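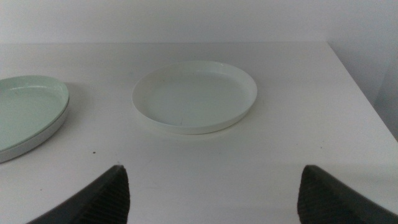
4.2 What people told us about plate size

I should say up front that I came into this part of the study expecting very little. Birgit Kröger and I had planned the plate questions as filler, something easy to ask while people settled in before the longer interview on household cooking. Then the transcripts came back and the plate answers ran to more pages than the cooking ones did! So this section is longer than the one we outlined in our proposal, and I've moved the material on shared pots to Section 4.4 to make room.

A quick reminder of who we talked to. The full sample was 326 adults in two towns, Tipoki and Cledska, all of whom cooked at home at least a few evenings a week. Of those, 138 agreed to the follow-up interview, and everything in this section comes from that smaller group. Rhys Pearce did the Tipoki interviews and I did most of the Cledska ones (Birgit took over for a week when I lost my voice). We asked the same opening question every time: "Which plate do you reach for first?" After that we mostly let people talk.

A plain, shallow white plate like the one in Figure 3 came up again and again as the everyday choice. People had words for it that we hadn't planned for. In Tipoki it was often "the small one" even in homes where it was the biggest flat plate they owned, which drove Rhys a little crazy during coding. In Cledska I heard "the toast plate," "the lunch plate" and, from one retired bus driver, "the plate I'm allowed to use in front of the TV." We ended up coding all of these together as everyday plates and keeping the original words in a separate column, and I'd do it that way again.

Figure 3. A shallow round plate in plain white.

What surprised me most was how rarely people picked a plate to fit the food. Our interview guide assumed they would. It has a whole branch about matching portions to dishes, borrowed from the Purnometti kitchen survey, and I'd say that branch fell flat in the first few interviews. People reached for whatever was on top of the stack. If the stack was put away in a different order, they ate off a different plate, and several of them only noticed this while they were telling me about it. One woman stopped in the middle of a sentence, got up and went to look in her cupboard. (She came back and changed her answer.)

That makes the stack itself worth a closer look. In most homes, whoever unloaded the dishwasher or dried the dishes decided the order, usually without thinking of it as a decision. Where one person did the drying and another did the cooking, we got some lovely grumbling. Here is a Tipoki father of two: "He puts the bowls in front of the plates, every time, so the kids get pasta in bowls. I like pasta on a plate. I've been eating it out of a bowl for years." I love that quote, and it also says something our questionnaire missed completely, namely that the serving dish can be chosen hours before anybody knows what's for dinner.

We did find a group of 14 people who chose carefully, and they talked about it quite differently. Some of them were watching how much they ate and had read that a smaller plate helps. Whether it does is outside what we can say here, as we never weighed a single meal. What I can say is that they described the smaller plate as a kind of note to themselves. Others in this group cared about looks, or had one plate with a family story attached and used it for nearly everything. I had first coded the looks people and the story people separately. Trefor Ruddock, who second-coded the Cledska transcripts, argued for merging them, and after a long Tuesday afternoon with a lot of printouts on the floor I gave in. The overlap was too big to ignore.

Color came up less than I'd hoped. White was simply assumed, and when I asked why, the most common answer was that white was what the store had. A few people liked being able to replace a broken one without hunting for a match. Rhys thinks there's more going on in Tipoki, where many families bought their first set from the same shop, Stusotine, and then passed pieces around among relatives for years. He may well be right, but our questions weren't built to trace that, and I'd want purchase histories before putting any weight on it.

One caution before moving on to bowls. All of this is what people said, sitting at their own tables and talking to a stranger with a recorder. Those who volunteer for an hour of chat on dishes may well have stronger feelings about dishes than their neighbors do. We come back to this in Section 6, where the questionnaire answers from the full sample let us check at least some of it.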